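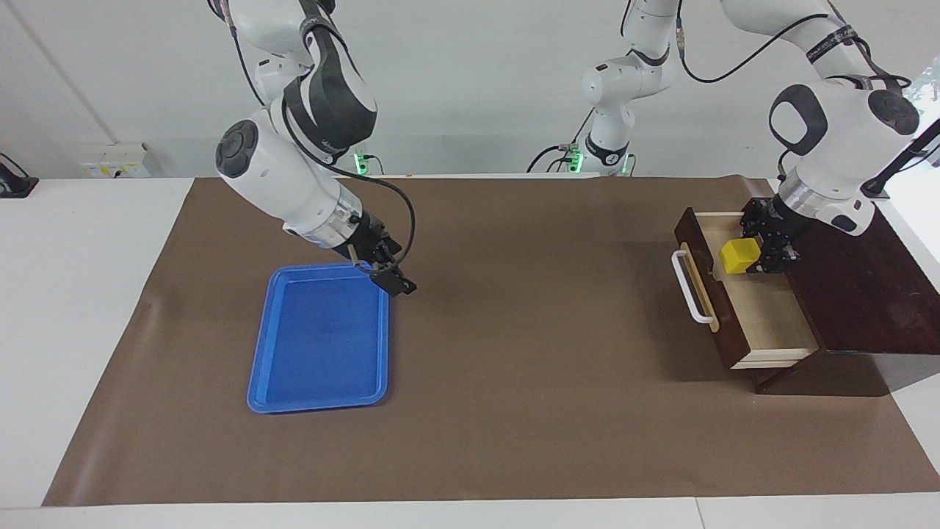 Blue tray, brown mat, drawer unit.

September 13, 2026

A slow Sunday, thank goodness, and I have had my second coffee on the porch and can finally put down what kind of week it was before I forget the order things went in.

The big news is that the Stostel loyalty mailing went out on Thursday morning after all that fussing. I had written the subject line nine or ten different ways (I still have them all on the back of an envelope in my bag) and in the end we went with the plainest one, "Your points are still here," which was the first thing I thought of in the shower two weeks ago. I should trust the shower more. Sibusiso wanted something with a question in it, and he made a good case, so we agreed to split a small group off and try his on them. His did a bit better with the newer customers and mine did better with the old ones, so we each got to be pleased with ourselves and we split a cinnamon roll over it.

We had 806 replies by Friday evening. Real replies, I mean, people hitting the button and typing something! Most shops send from one of those addresses that doesn't take answers, and I fought so hard in the spring to let ours be a mailbox that a person reads. Well, now the person is me. I got through 451 of them before my eyes gave up, and the rest are waiting for tomorrow with my name on them.

They are wonderful, mostly. A woman wrote that she has been saving her points for a stand mixer since her daughter was in middle school, and the daughter is getting married next month. A man wanted to know if he could give his points to his brother, which our rules say he can't, and I have spent a good part of the weekend wondering why on earth our rules say that. I'm going to bring it up. Plenty of people just wanted to know their balance, and that tells me we should have put the balance right at the top in big numbers, where I had it in the first draft before it got moved down to make space for the banner. I will try to say that nicely on Monday.

Then there were the cross ones. Too many emails, they say, and when I looked up a few of them I could see their side of it completely. We had sent one poor lady the Vevura kitchen offer, the back-to-school coupon, a survey and then this one, all inside of eight days. I would have been cross too. I took her off everything but the monthly letter, wrote her a proper apology, and added 100 points to her account, and she wrote back within the hour with a smiley face and a recipe for plum cake. I've already bought the plums.
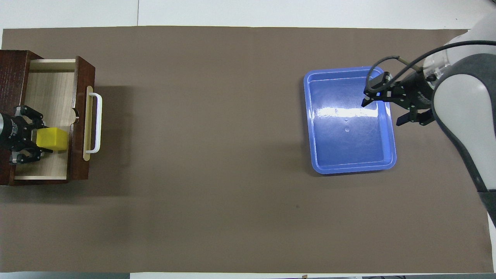
What I keep turning over is how we decide who gets what. Right now it is all by what they bought last, so if you bought a toaster we tell you about toasters, when surely you are the one person in town who doesn't need one. I said this at the Buthelezi meeting on Tuesday and got a laugh, but Sibusiso Magagula stayed behind afterward and we sketched out another way of doing it, where people pick for themselves on a little page: how often, and what about. He thinks we could have a rough version in 2 weeks. I think he is being brave, knowing how long the points page took, but I love him for it and I said yes before he could change his mind.

The Wusell people called on Wednesday as well, about putting our coupons on their phone app. I was polite. Their numbers looked lovely, but I couldn't get them to say how many of those customers would have come in anyway with no coupon at all, and that's the only part I wanted to know. I've asked them to send it in writing. My mother clipped coupons every Saturday of my childhood and only ever used them on things already on her list, so I come by my suspicions fairly.

I must remember to ask the front counter whether anyone has come in mentioning the email. They hear things I never do. Last time it was them who told me that half the older customers print the thing out and carry it in folded up in a wallet, and the code at the bottom was coming out too small to scan. It's bigger now.

The plum cake wants an hour in the oven and I haven't even found the pan yet. I'd better go and look, and then call Mom before her show starts.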